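Culture > Religion and Belief > Interviews

Print this page | E-mail this article

The lamp walkers of Stiltamholm

2 Sep 2022

The brotherhood of Clondari has no written rule. Its oldest member in Stiltamholm, who received me in the kitchen of the prayer house, told me that the founder did not trust paper. "He could read, but he said a rule must be carried in the mouth," he explained. "If you forget it, you must walk to a brother and ask."

Walking is still the center of their life. Every August the members go on foot to the founder's grave, 37 kilometers from the town, and each one carries an oil lamp. When he joined, there were 300 walkers. This year there were 50. "The young people have work, and they live far away. I don't blame them," he said.

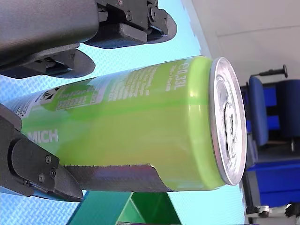 I asked him how a person enters the order. He answered that the candidate serves in the house for 4 years, sweeps the yard and learns the evening songs. Then he receives a gray scarf, and his old name is not used anymore inside the walls. "My mother did not like it," he said, and laughed for a long time. "She continued to call me by the old one through the window."

About the founder there are many stories, and they do not agree. In one of them he was a salt trader who lost his way in the fog and was led by a light. My host prefers another, in which he was only a night watchman. "A watchman has a lamp already," he told me. "For this story we don't need a miracle."

The evening songs began at seven, and he asked me to stay and sit near the door.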